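An Afternoon With the Robots of Multano

The road out to Plorkton takes its time, and so did I, what with the roadworks and a very good bakery on the way, so it was nearly two o'clock when I pushed open the side door at Multano and found the open day already humming. Somebody handed me a sticker with the number 247 on it, which was my place in the queue for the main hall, and pointed me towards the tea urn. I have been to grander launches with worse tea.

Multano took over the old seed warehouse four years ago, and every March it lets the public in to have a look at what goes on there. There are no dancing robots and no smoke machines. What you get is a lot of patient people teaching machines to do the sort of thing you and I do while thinking about something else, such as clearing up after breakfast.

I had pictured something the size of a car factory, and spent a good while walking towards the far end before I understood that the star turn was a table. It was an ordinary sort of set-up, with a lavender plate, a pale blue mug lying on its side and a plush bread roll, glossy brown on top, that every child in the hall plainly wanted to take home. The arm came in low over the plate with its two black fingers, and I found I had stopped chewing my biscuit. 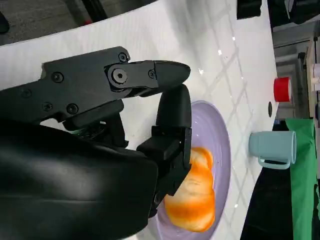 Why a toy roll is hard work

A soft toy, I was told, is a proper nuisance for a machine. Squeeze it and it changes shape, and then all the robot's careful ideas about where the edges are have to be thrown away and started again. The team keeps a tally on a whiteboard by the door, and the roll had been tried 811 times before we visitors arrived. They log the failures as carefully as the good ones (perhaps more so, I rather got the feeling they enjoy them).

The software behind it goes by the name of Sầm, and the hardware side is looked after by Daneck, a small workshop two streets away that has worked with Multano from the beginning. The two lots of people share a kitchen on busy weeks and disagree, very politely, over whose fault it is when something gets dropped. I asked whether the arm could one day manage my own kitchen table, and the answer was a kind laugh and a question about how tidy I was. Not very, I said. They wrote that down.

Plates are another matter again. A plate is flat and wide, there isn't a great deal to get hold of, and fingers that come down a little too far over the rim are no use to anybody. We stood two deep round the rope to watch the lower finger against that lavender plate, and a boy beside me, who must have been six or so, whispered instructions to it the whole time. I'm ashamed to say I was doing much the same under my breath.

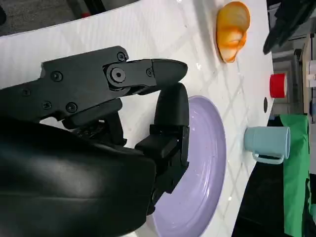

By our features writer

There were other things to see, of course. A side room had a display of old parts laid out on felt, and you could have a go at steering a little training arm with a pair of handles, which I did, badly, sending a wooden block off the end of the bench and into a lady's handbag. She was very good about it. The queue for that stretched back past the cloakroom, and by four o'clock the door count had reached 516, a record for the open day and a severe test of the biscuit supply.

I went back to the table before I left, meaning to stay a minute and staying for twenty. It is oddly restful to watch something learn, especially something that doesn't mind being watched. The doors open again next March, entry is free, and if you are coming by car do leave extra time for the roadworks, and for the bakery.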